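Grirkden open house, or how I spent a January morning in other people's bedrooms

So I went to the open house at Grirkden, the old seed warehouse by the rail line that has been wrapped in scaffolding for as long as I've lived in this part of town. I'm not on any list and I don't have a down payment sitting in an account, but my lease is up in the summer and Nelly Yupanqui from my running group kept sending me the floor plans. We agreed to meet at the front entrance at ten. I went to the back entrance, naturally, and got a nice long look at the loading dock.

The loading dock is going to be bike storage, by the way. It's under cover, it has a ramp, and the door is wide enough that you wouldn't have to do that sideways shuffle with your handlebars. I was sold before I'd even seen a kitchen!

Our group was led by Dennis Bunting from Henao, the agency handling the sales. He wore very good boots and walked fast. There are 102 apartments in total, over six floors, and the first two floors are already spoken for. The light rail stop is 300 feet from the lobby door, and Dennis had us walk it, all of us in a line like a school trip, which I thought was a little silly until a train came in while we were standing there. I wanted to hear one. It's quieter than I expected out on the sidewalk, but the brakes do squeal, and I made a note to listen for it again upstairs.

Upstairs we saw three places. The first was a studio on the second floor with a bed that folds up into the wall. A man in our group folded it up and down four times and then asked if it came in a queen. (It does not.) I liked the deep windowsills, left over from the warehouse days, and I did not like that the fridge door opens straight into the bathroom door. Nelly tried both at once and they clunk.

The second was the one I'd come for, the two-bedroom on the fourth floor. It's 965 square feet and it feels like more, mostly because of the ceilings. The living room faces the tracks and the second bedroom faces the courtyard, so if I lived there I'd sleep in the small room and put my desk in the big one. With the windows shut I could just barely hear the brakes. With one open, yes, you know there's a train. Duván Ccori, who did the window restoration and was hanging around to answer questions, showed us how the inner pane swings in for cleaning, and he was so happy to talk about the old frames that we lost the rest of the group completely.

We caught up with them in the corner unit on the top floor, which I can't afford and will not discuss, except to say that there's a window seat.

Then coffee in the lobby, and the money talk. The monthly association fee on the two-bedroom is $267, and that covers the elevator, trash, the roof terrace and the bike room, but not heat. Parking is separate, and there isn't much of it. A woman named Rosaura Betancur, who has already bought on the first floor, asked what happens when the elevator contract is up for renewal, and Dennis had to go look that one up. I'd like her as a neighbor. She's also been asking the city about a crosswalk at the corner, because right now you either dash across or go all the way to the signal by the Dralo store.

A few complaints, so I don't sound like a brochure. The hallways are dark. The closet in the big bedroom is shallow enough that hangers have to go in at an angle. The "retail opportunity" on the ground floor is still bare concrete, and when I asked who was coming in, I got a lot of words about conversations. I'm hoping for a bakery. Nelly is hoping for a hardware store, and I suppose that tells you who'd be the better homeowner.

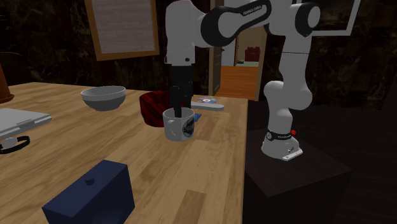

I've been back over the floor plan every night since, moving furniture around with a pencil. The couch goes under the windows, the bookcase goes by the door, and I still can't decide between an island and a regular table in the kitchen end. I'm leaning toward the table, something in light wood like the one in the picture, with enough room for a plain white mug and my laptop and whoever drops in off the train. Nelly says measure the doorway first. The next open house is in the spring and I've already put my name down, and this time I'll go to the front.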